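As chaves, as etiquetas verdes e a toalha que ficou

Durante anos fui aquela pessoa que fica à porta do prédio a despejar a mala no chão. Chaves de casa, chaves da arrecadação, chaves da casa dos meus pais, uma chave que não abre coisa nenhuma desde que mudámos de fechadura (e que eu continuo a transportar com todo o carinho). Em julho decidi que chegava! Escrevi à Edeltraud Lüthi, que arruma casas alheias há mais tempo do que eu vivo na minha, e ela respondeu com uma única pergunta: «E onde é que elas dormem?»

Dormem onde calha, confessei. Começámos então por uma superfície clara, com raminhos, folhas e florzinhas cor de ferrugem.

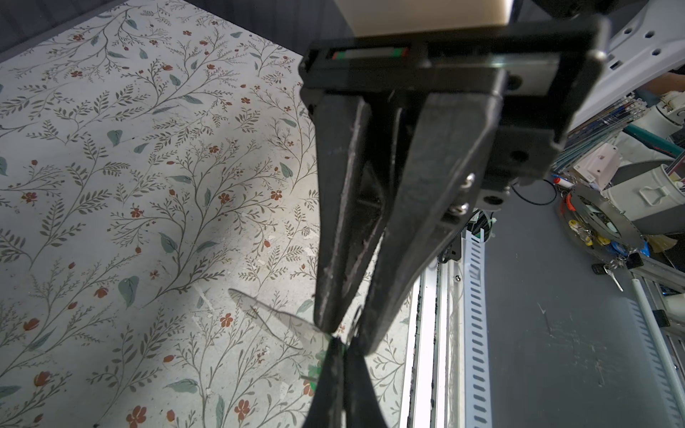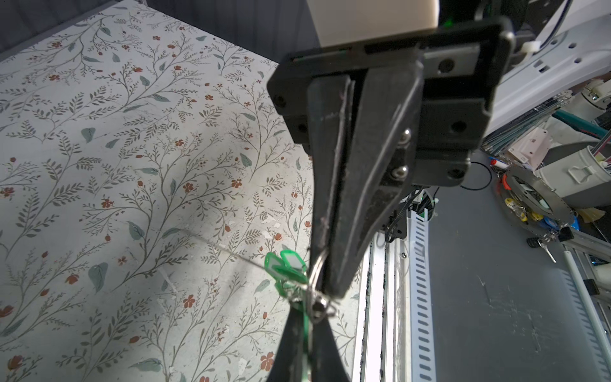 A Edeltraud tem uma teoria sobre etiquetas, e eu, que gosto de teorias, comprei-a logo. Diz ela que a cor serve para os olhos e o papelinho serve para a cabeça. Verde vivo para tudo o que abre portas de casa, outra cor para o trabalho, e por dentro da janelinha uma palavra, uma só. Nada de moradas, por amor de Deus, que quem encontra as chaves perdidas não precisa de saber onde moramos. Eu escrevi «mãe» na primeira e fiquei tão contente que fiz logo outras duas.

Quanto às argolas, tenho opiniões. As de metal, de volta dupla, são uma tortura para as unhas, mas não conheço nada que segure melhor. O truque é abrir a argola com um tira-agrafos – sim, o do escritório – e enfiar a chave antes que ela se arrependa. Experimentei também um mosquetão da Polleck, lindíssimo, que se abriu sozinho dentro do bolso do casaco e me deixou a pescar chaves no forro durante uma viagem inteira de autocarro.

Depois há os padrões, que são a minha perdição. Gosto de flores miúdas numa mesa de entrada, daquelas com muito ramo fino e pouca pétala, porque disfarçam migalhas e riscos e ainda assim alegram a casa às sete da manhã. O problema é que também disfarçam o que lá pousamos! Um brinco em forma de folha, por exemplo, perde-se num instante no meio de tanta folhagem. Um chaveiro verde-berrante, esse, vê-se da cozinha.

Vi na Thaler uma tacinha de loiça que me pareceu perfeita para o efeito, mas a Edeltraud torceu o nariz. As taças enchem-se, diz ela. Primeiro as chaves, depois um talão, depois uma pilha gasta, e ao fim de um mês já ninguém encontra o fundo. Ela prefere um gancho, à altura da mão, com o nome de cada um por cima. Cedi no gancho e comprei a taça à mesma (é para os brincos, juro).

Falta-me resolver a tal chave que não abre nada. Tentei-a na arrecadação, na caixa do correio, no cadeado da bicicleta e até na mala velha do meu avô. Pus-lhe uma etiqueta verde com um ponto de interrogação e pendurei-a no último gancho, ao lado das outras.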